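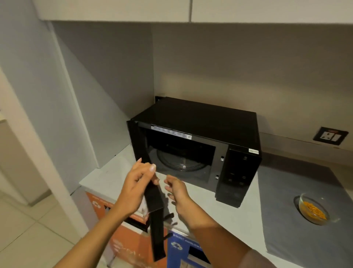
Home Forums Student Builds Members Log in

Trollton Robotics Club > kitchen task, door handling

usorar_kid
ok so 51 runs of human demos in, policy still cant get the microwave door past half way. comp is in December. Anyone??

Elīna Zariņš
Whats in the demos? If every run starts with the door wide open and the bowl waiting on the placemat, it never learns the opening bit. Start some from shut.

usorar_kid
42 start shut. rest are open, for the bowl-in part

stendlow
I'd bin the open ones. Mixed starts confused ours badly last term

Elīna Zariņš
Disagree. Keep them, just label the start state. Binning data is how we ended up re-recording everything at 5 in the morning.

stendlow
you re-recorded becuase the head cam was tilted lol. different problem

Org
Might be glare too. Glossy black front, black door, dark inside, no wonder it cant find the edge. Bit of coloured tape down the door edge?

usorar_kid
tape is against the rules I think?? will check. otherwise lamp

Org
rule 5, no markers on appliances. my bad, forgot

Elīna Zariņš
Lamp off to the side then, and redo a few with slower hands. Post the new sucess rate when you have it

usorar_kid
will do, recording again after 4pm

7 comments · 3 shares

This site uses cookies. Accept / Manage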